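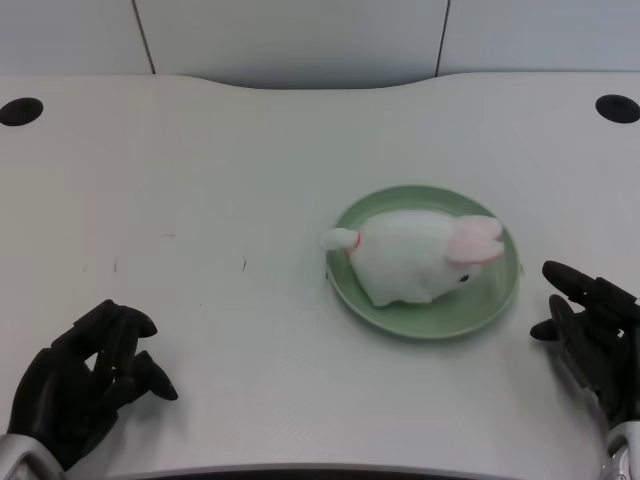
# The Ferry to Larkau

My aunt Lucienne Deschamps kept the ticket office at Plirkeck for most of her life, and when she went to the hospital in November she gave me the key without asking if I wanted it. The key was on a shoelace. I wore it around my neck like a child who goes home alone from school.

The office was a small room with one window toward the water. A ticket to Larkau cost 4 crowns, the return was 6, and a bicycle was free if the person was polite. This last rule was not written on the board. My aunt explained it to me from her bed, very seriously, and I promised to follow it.

In the first week I sold almost nothing. The summer people were gone and the others had passes. I cleaned the window, I read the old tide books, and I drank the coffee of the captain, whose name was Lecomte and who spoke only about his knees. In the evening I took the bus to the hospital and told her who had crossed.

"And Mr. Lecomte?" she always asked.

"The left knee is better."

"He says this to you because you are new. It is the right one that is bad."

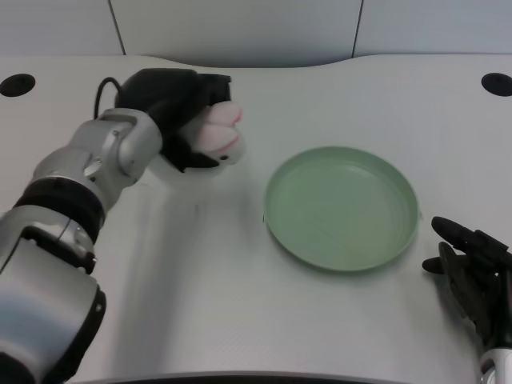
## Tuesday

On Tuesday a woman came to the window before the first boat, when it was still dark. She had a gray coat and no bag. She put a ticket on the counter and asked if it was still good.

The ticket was yellow. We had only blue ones, and I had never seen a yellow one. It said Plirkeck to Larkau, one way, and there was no date on it, just a hole in one corner.

"I bought it from a lady," she said. "She told me I could use it when I was ready."

I did not know what to answer. I thought of calling the hospital, but it was too early and my aunt slept badly. So I turned the ticket over, as if the back could help me. On the back was my aunt's writing, the same writing as on the jars in her kitchen - *Let her pass.*

"It is good," I said.

The woman did not move for a moment. Then she asked if the boat came back the same day, and I said yes, at four, and again at six. She nodded, but she did not buy a return. I watched her go down to the water. Lecomte gave her his hand at the step, which he did for no other person because of the knee.

At four I went out and stood on the landing. Two boys came off, and the man who repairs the stoves. At six it was raining and I went out again. 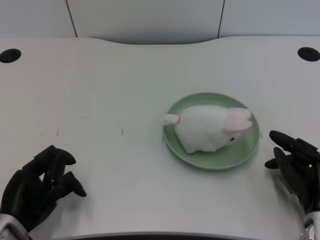

My aunt was awake when I arrived at the hospital, with wet shoes and the key cold on my chest. I had prepared my question in the bus, but first I had to hear about the soup, and about the girl in the next bed, who was making up a story for her little brother on the telephone. It was about a white bunny who lay down on its belly on a round green plate and refused to get off until somebody said good night to it. My aunt liked this story very much. She made me listen until the end, and then she waved her hand, so I could speak.

"A woman came with a yellow ticket," I said.

She closed her eyes. I thought she was tired, and I began to look for my coat.

"Which boat?"

"The first one."

"And she came back?"

"No."

My aunt was quiet for a long time. In the corridor a cart went past with the cups.

"I sold her that one the winter you were born," she said. "She came every day for a week and stood at the window, and every day she went home again. Her sister was living in Larkau, and they had a quarrel over their mother's house in Jindemby. So on the last day I took a card from the sewing box and I made her a ticket. I told her it had no end."

"You were allowed to do this?"

"Of course not."

She asked me for water and I gave it to her. Then she wanted to know if it rained, and if I had closed the shutter on the side of the sea, because the wood was swelling there. I said I had closed it. It was not true, and I think she knew this, because she told me twice how to do it.

The next morning I opened the drawer under the counter to find the hook for the shutter. Behind the box of blue tickets there was a yellow card with a hole in the corner. It had nothing on the back yet. I put it again where it was and opened the window, and Lecomte was already there with the coffee, holding his right knee.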